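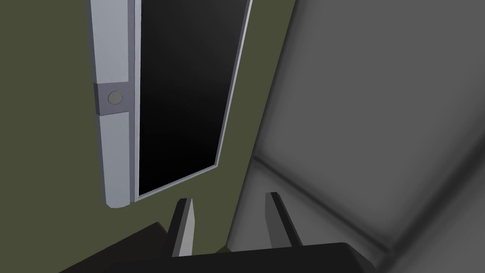
Minutes of the February Meeting – Umolthorpe Community Supper Club

Held in the long room at the Kennedy Street hall, starting at 7 in the evening. Minutes taken by Zahira Chin, who apologizes in advance for her tendency to write down nearly everything.

Welcome

We had a lovely full room, and it was a real pleasure to see so many faces after the quiet stretch that always follows the holidays. Two families were with us for the first time and were made to introduce themselves, which they did very gracefully considering they had only come in to ask about parking. Apologies were received from the Drovum Lane household, who are all down with the same cold, and from our usual bread baker, whose daughter had a school concert. We sent our love and saved her some pie.

Minutes of the last meeting

Read and accepted with one correction. I had written that the January soup was leek and potato. It was leek and barley, and the cook would like that known. (I have now been reminded of this by three separate people, and I am truly sorry.)

Matters arising

The borrowed folding chairs have gone back to the church with a thank-you card. The large blue serving bowl that went missing after the harvest supper has been found in the trunk of a member's car, under a picnic blanket, where it has evidently been riding around since fall. It has been washed and is back on its shelf.

The question of whether children under ten should pay for their supper was carried over from last time. After a good long talk, in which everyone agreed with everyone else at some length, we settled on leaving things just as they are – children eat free, and parents who want to put something in the jar may do so.

Money

We have $223 in the supper account after paying for the hall through the end of March. The jar at the January supper did well, and the raffle for the knitted blanket brought in another $100, which is included in that figure. Warm thanks to everyone who bought tickets, and to the winner, who promptly gave the blanket to the new baby on Lilter Road. There was a small round of applause for that, and at least one damp eye at my end of the table.

It was asked whether we should be putting something aside for new tablecloths. The present ones have had a long and useful life and some of the stains have been with us for years. Agreed to look at prices and bring samples next time, with a strong feeling in the room in favor of a dark color.

The spring supper

This took up most of the evening, as it always does, and I will try to be orderly about it.

Main dish. There were two camps. One wanted roast chicken, as we had last spring, and the other wanted a big vegetable lasagna so that everybody could eat from the same dish. We went back and forth very pleasantly, with a detour through whether a lasagna can be made the night before (it can, and several people feel it should be). In the end we voted, and lasagna carried it by 9 votes. The chicken supporters took it well and have been promised the summer supper.

Sides and salads. Sign-up sheet went around the table and came back nearly full. We are still short of a green salad and anything at all with beans in it. If you can help, please put your name on the sheet by the coat hooks and say how many your dish will feed. Please also write down the ingredients on a card to go beside it – we have a couple of people with nut allergies, and it saves them having to chase the cook around the room.

Dessert. Rhubarb, if the rhubarb cooperates. If it doesn't, apple.

Seating. It was suggested that we try one very long table down the middle of the room in place of the separate round ones. I was doubtful, but the idea was described so nicely, with candles in jam jars all the way down and the bread being passed from hand to hand, that by the end I was quite won over. We will try it once and see how it feels. Anyone who needs to sit near the door or the restroom should say so beforehand and a place will be kept.

Music. The Lilter Road fiddlers have offered to play again for the price of their supper. Accepted with delight. It was gently requested that they wait until after the main course this time, so that people can hear one another ask for the salt.

Rides to supper

Some of our older neighbors have stopped coming because they don't care to drive after dark. Four members offered seats in their cars on the spot. I will keep the list and match people up by street, so please telephone me or catch me after the meeting if you have a seat to give or would like one. No one should feel shy about asking.

Recipe booklet

Contributions are still coming in, slowly. We have plenty of cakes, a great many pickles, and almost nothing a person could cook for dinner. Please look through your recipe boxes for soups, stews and casseroles, and do put in the oven temperature. One very promising dish currently reads "bake until it looks right."

Any other business

A pair of gray gloves and a child's library book were left behind in January and are on the windowsill. The seed swap table will be back at the March meeting – bring your seeds in labeled envelopes.

We closed at 9 and stayed on for pie. Next meeting in March, same room, same hour.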